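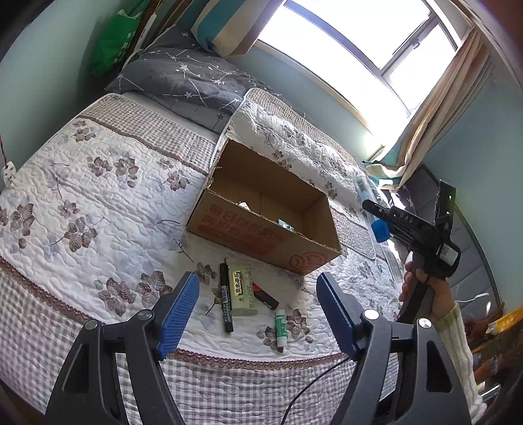

Open cardboard box on a leaf-print bedspread

How to write a match report for a small soccer club

Most club websites want a report up the same evening. The game ends, the editor wants copy by 9 p.m., and whoever agreed to write it has a page of notes they can't read. What follows is the method I use for Tenholm home games in the Mornow League. It works for away games too, if you can get a decent view.

Before kickoff

Get both lineups on paper, with shirt numbers. At our level the team sheet is usually available half an hour before the start. Ask the away side how to spell any name you aren't sure of. A wrong spelling will bring you more complaints than anything you say about the defending.

Draw a line down the middle of a notebook page. Left side is for the home team, right side for the visitors. Leave a narrow column at the edge for the minute. Use pencil if it looks like rain.

Write down the weather, the state of the field and which way each team is kicking in the first half. You may not use any of it, but at Barbier Park the slope matters and readers who weren't there will ask.

During the game

Start your own watch at kickoff and leave it running. Scoreboard clocks at small grounds get stopped, restarted or forgotten.

Note these as they happen:
Goals, with minute, scorer, who passed and which foot or head
Shots that hit the target or the woodwork
Yellow and red cards
Substitutions, both players
Penalties and anything the crowd argued about

Use short codes. Mine are G for goal, S for save, W for wide, YC and RC for cards, and an arrow for a substitution. So "34 S 9" on the left means our number nine had a shot saved in the 34th minute. Underline anything you think will matter later.

Don't try to write sentences while the ball is in play. You will miss the next thing. I missed the opening goal against Prestodstead that way and had to ask the person next to me, who had also missed it.

At halftime, write two lines on how the half went. Who had the ball, where the chances came from, whether the score is fair. These two lines usually end up as a paragraph of the report with very little changed.

After the whistle

Check the scorers with the referee or the home secretary. Deflections get credited differently depending on where people stood, and the league record is the one to follow. Get the attendance at the same time if it was counted. Our best last season was 870, for the cup game against Prestodstead, in a ground that holds 1000.

If the coach will talk, ask one question about the game and one about what comes next. Write the answers down word for word and read them back.

Writing it up

Put the score and the main point in the first sentence. A reader should know who won, by how much and what it means for the table without scrolling. For example:

"Tenholm moved up to fourth with a 2–1 win over Prestodstead, coming from behind after a poor first half at Barbier Park."

Second paragraph: how the deciding goal came about. Only then go back to the start and work through in order. You don't need every chance. Pick the ones that changed how the game felt, and drop the rest – a corner that was headed clear doesn't need a mention.

Vary how you refer to the teams, but not so much that people get lost. The club name, "the home side" and "the visitors" are enough.

Be fair about mistakes. These are amateur players, and their families read the page. "A loose back pass let the visitors in" says what happened. You don't have to give the player's name unless the report makes no sense without it.

Keep to the limit. Our site cuts off at 1000 words, and most games need half that. Youth games need less again.

Last checks

Read the report against your notes and look at these before you send it:
Does the score in the headline match the score in the text?
Do the goals add up to the final result?
Is every name spelled the way the team sheet has it?
Are the minutes in order?
Is the next fixture listed, with kickoff time and venue?

Add the lineups and substitutes at the bottom, home team first, with bookings in brackets. Send the text in the body of the email and attach photos separately. Keep the notebook page until the league has confirmed the result.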